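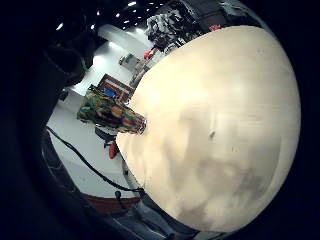
Why did the gripper tool keep dropping its tracking partway through a take?
The USB cable was getting pulled at the connector on the tool side. Swap the cable, tie it down at the handle, reflash to the older firmware. Full log is underneath, read it before you close a ticket like this one as "software".

Ticket 1517
Product: Grosix hand-held gripper, unit 22
Recorder software: Planivo
Site: Puverero workshop
Opened: 15 October 2024
Priority: High (was Medium, changed after the jaw thing, see further down)
Status: Resolved, one item left open

Reported problem
Pose goes bad mid-take. Recording carries on, no warning on screen, the light on the tool stays green. You only find out on playback when the path jumps sideways and stays there. Every take after the first jump is junk until the recorder gets restarted. Happens on unit 22 only. The other unit on the same bench is fine.

Steps to reproduce
Start Planivo, plug in tool, wait for green. Do a normal pick, slow. Fine. Do a pick where you reach low and then twist the wrist out. Jump. Not every time, but enough that we stopped collecting on it.

What we need
Either a fix or a loaner. Training run for the arm is waiting on these takes.

Log

Entry 1
Restarted everything. PC, recorder, tool. Good for a few takes then same again. Pulled the log file. At the moment of the jump there is a gap of 300 ms with no camera packets, then the stream comes back and the tracker picks up as if nothing happened. So tracker is guessing across the gap and guessing wrong. Not a tracker bug as such – though it should really throw an error and it doesnt.

Entry 2
Support reply said lighting. Asked us to check for bright points overhead and plain surfaces close to the lens, both can starve the tracker of features. Fair enough, but lighting doesn't make packets go missing. Tried it anyway. Turned off half the ceiling lights, same gap. Turned them all back on, same gap. Ruled out.

Entry 3
Swapped USB port. Front to back of the PC. No change. Swapped hub for a direct connection. No change. Swapped units on the same cable and now the GOOD unit drops. Should have done this first. Moved the cable back and the fault moved with it.

So: cable. Or connector. Or both.

Entry 4
Looked at the plug end on the tool side. Wiggles. With the recorder running, bent the cable gently by hand about a thumb's width from the plug and got the gap on demand. Straight = fine. Bent down and out = gap. Exactly the wrist twist from the report.

Entry 5 – SAFETY, please read
While bending the cable the tool lost connection fully for a moment and came back up. On reconnect the jaw ran its homing move. Closes all the way, opens all the way, no beep, no delay. My finger was between the pads. Pinched, sore, no skin broken. Could of been worse with the stiff pads on.

Priority raised to High. Unit tagged and pulled off the bench.

Rule for now, all units: hands clear of the jaw any time the cable is touched, even if you think it's off. Power off at the switch before you unplug. Don't rely on the light, it was green through the whole thing.

Entry 6
Asked support if homing on reconnect is intended. Answer: came in with the February firmware. Before that it waited for a trigger press. They agree it should wait. No date for a fix. They sent the older firmware file and instructions.

Reflashed unit 22. First try failed at the verify step, second went through. Unplugged, replugged, jaw stays still until trigger is pressed. Repeated with the recorder open and closed. Stays still both ways. Good.

Reflashed the other unit too. Same result.

Entry 7
New cable from Usman, same length, softer jacket. Fitted with 2 ties on the handle so there is a loop of slack before the plug and the pull goes into the ties. First attempt had the loop too small and the plug was still taking load at full twist. Made it bigger. Loop must not reach the jaw when it's open, check that with power OFF.

Old cable cut in half and binned so it doesnt wander back into the drawer.

Entry 8
Test on unit 22. Low reaches, wrist twists both directions, fast picks, slow picks, walking with the cable trailing. Checked packet times in the log after each. No gaps. Playback paths look right, no sideways jump. Swapped operators and ran again, same.

Then one long take to let it warm up, as the early drops seemed worse late in a session. Nothing. Think the warm-up idea was a red herring, people just twist harder when tired.

Entry 9
Went back through the takes already saved. Wrote a quick check that flags any file with a packet gap longer than a normal frame interval. Flagged files moved to a separate folder, not deleted. Don't train on that folder. If you copied takes to your own machine before this ticket, run the check on your copy as well, script is in the shared tools directory.

One warning, the script looks at the camera stream only. A gap in the jaw width readings alone won't be flagged.

Cause
Broken conductor or bad crimp at the tool end of the cable, from being pulled sideways at the plug. Made worse by no strain relief and by the recorder not reporting the dropped packets. The jaw pinch is a separate fault, firmware.

Fix applied
New cable, ties on the handle, older firmware on both units, bad takes set aside.

If you see this again
Look at the packet times before you touch anything else. Gap in the times = cable, port or hub, in that order. No gap but path still jumps = then go look at lights and surfaces. Swap the cable between units early, takes no time at all.

Still open
Planivo should stop the recording, or at least go red, when packets drop. Request sent, waiting on reply. Until then check the log after every session.

Do not update firmware on either unit until the homing change is confirmed. The updater will ask every time you start it – click Skip.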